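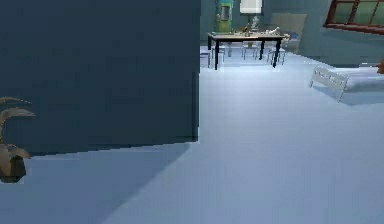
Skemside open workshop, June

Got there late, car park full. Shared workshop, two benches, everyone building the same thing – Liso, a home robot that's meant to find its way round a bedsit and fetch small stuff. Most of it lives in simulaton so far. The bedsit is a rendered room, bed, window, table, stools, and they run Liso through it before cutting any metal. Run 1,090 was up when I walked in. Parts bill for the real base is 2,328 so far, ouch.

Table is the hard bit. Too much on it, thin shapes, a cord.
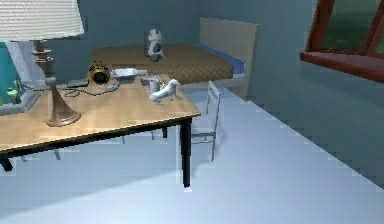

Table in the simulated room, with the candlestick phone and the dachshund.

Wheels from Vellik, 5 weeks' wait. Tea was good. Will go agian.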